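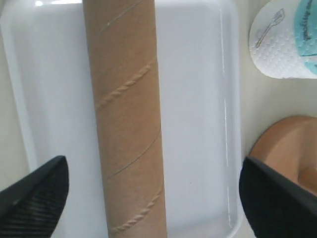
Posto 2, câmera do punho: tubo de cartão entre os dois dedos, tabuleiro branco por trás.

Caderno da oficina – linha de tubos, Travby
24 de abril de 2025

Continuação da página anterior, onde parei na questão da abertura dos dedos. Escrevo em português porque metade da equipa do turno lê este caderno e o meu inglês não é melhor. Quem encontrar erros de língua pode corrigir com lápis, eu agradeço.

De manhã trabalhei com o posto 2. O tubo que usamos para os ensaios é o de papel kraft com enrolamento em espiral, com a saliência torcida parecida com um cordel a passar na diagonal. Para uma pessoa esta saliência não é problema nenhum, a mão sente e adapta. Para a garra é outra coisa. Se o dedo fecha mesmo em cima da saliência, o contacto fica só numa linha e o tubo pode rodar um pouco. Se fecha entre duas saliências, o contacto é bom. O passo é regular, portanto em princípio podemos escolher a altura de fecho. Na prática o tubo chega cada vez com outra rotação e a altura boa muda.

Hoje experimentei três alturas de fecho, sempre com a mesma força. A do meio deu o melhor resultado no registo, mas não gosto de concluir com tão poucos ciclos. Fica a nota: repetir com a força mais baixa, porque tenho receio de marcar o cartão. O cliente (Blöndal) aceita uma marca leve, mas a palavra "leve" não está definida em nenhum papel que eu tenha visto. Pedir definição por escrito.

Sobre a imagem da câmera. O tubo não cabe em altura, nem em cima nem em baixo, por isso o programa não pode procurar as extremidades para saber onde está. Já tínhamos discutido isto em Rododstead e a decisão foi usar os dois lados do tubo. Com o tabuleiro branco por trás o contraste é bom. No lado direito do tabuleiro há um reflexo vertical comprido na parede do rebordo, e este reflexo é quase paralelo ao lado do tubo. Penso que é dele que vêm os falsos contornos que o Studodar marcou na semana passada. Duas soluções possíveis: limitar a zona de procura, ou trocar o tabuleiro por um mate. A primeira não custa nada e faço amanhã. A segunda tem de passar por compras.

Contagem do posto desde o início dos ensaios: 1.736 ciclos. Destes, 32 pararam com pedido de ajuda ao operador. Não separei ainda as causas. A minha impressão é que a maior parte é de rotação do tubo e a parte menor é do contorno falso, mas é impressão, preciso de abrir os registos um por um.

Agora a parte que me pediram para escrever e que eu acho mais difícil.

O que muda para as pessoas. Antes, no posto 2, um operador pegava no tubo, olhava, rodava, passava o polegar ao longo do enrolamento e punha no sítio. Este gesto de olhar e passar o polegar não estava em nenhuma instrução de trabalho. Só percebi que era um controlo de qualidade quando o gesto desapareceu. Na primeira semana com a garra, a estação seguinte recebeu tubos com a costura levantada, que antes eram separados sem ninguém escrever nada. Os colegas da embalagem ficaram com o trabalho de os encontrar, e com razão reclamaram. Nós tínhamos calculado o tempo de pegar e pousar e não tínhamos calculado este olhar.

Desde então temos uma verificação por pessoa antes da entrada no posto, por amostra. Não é a mesma coisa. Uma operadora com muitos anos de linha disse-me que, com amostra, ela perde o hábito da mão, porque entre um tubo e outro passa demasiado tempo. Anoto com as palavras dela o melhor que posso: "a mão compara com o tubo anterior". Eu não sei como pôr isto num requisito, mas acho que é verdade e deve ir para o relatório.

Outra mudança é o ritmo. Quando o posto pede ajuda, o operador tem de largar o que está a fazer e vir. São poucas vezes, mas não se sabe quando, e isto cansa de outra maneira. Perguntaram-me se o posto podia avisar antes de parar. Nos casos de rotação talvez sim, porque o valor de posição começa a fugir antes do limite. Vou ver se consigo uma luz amarela com cerca de 3 segundos de antecedência. Para o contorno falso não consigo, aí a falha é de repente.

O lado bom também deve ficar escrito. As queixas de pulso no turno da tarde são menos, segundo o chefe de turno, embora eu não tenha visto números. Dois operadores já fazem sozinhos a recuperação depois de paragem e um deles ajustou a altura de fecho melhor do que eu, simplesmente porque conhece o tubo. Proponho que a altura de fecho seja um parâmetro aberto ao operador, dentro de limites, e que não fique fechada com senha da manutenção. No último encontro houve resistência a esta ideia – o argumento foi a rastreabilidade. Mas o sistema já guarda quem muda e quando, não vejo o problema.

Também ficou a pergunta sobre as categorias. Quem opera o posto com a garra faz hoje um trabalho diferente do que está no contrato, com mais responsabilidade de diagnóstico. Isto não é assunto deste caderno e eu não decido nada, mas perguntaram-me diante de todos e respondi que ia transmitir. Transmiti hoje ao meio-dia, por correio.

Tarde. Ensaiei a aproximação mais lenta com os dedos abertos, sem fechar, só para ver a centragem entre os dois. O dedo esquerdo e o direito devem ficar à mesma distância do tubo antes do fecho, se não, o primeiro que toca empurra. Com a correção nova fica melhor no meio do curso e ainda desviado no fim. Suspeito da calibração da câmera em relação ao punho, que foi feita antes de mudarmos o suporte. Refazer.

As ranhuras dos dedos estavam com pó de cartão. Limpei com escova seca. Não usar ar comprimido, o pó vai para a lente.

Para amanhã:
– limitar a zona de procura à esquerda do reflexo
– calibração câmera/punho
– repetir as três alturas com força mais baixa, mais ciclos
– abrir os registos das paragens e separar por causa
– escrever à Blöndal sobre a definição de marca leve
– perguntar à embalagem quantos tubos com costura levantada receberam esta semana

A chave do armário dos dedos de reserva está na gaveta de cima da bancada, com etiqueta verde.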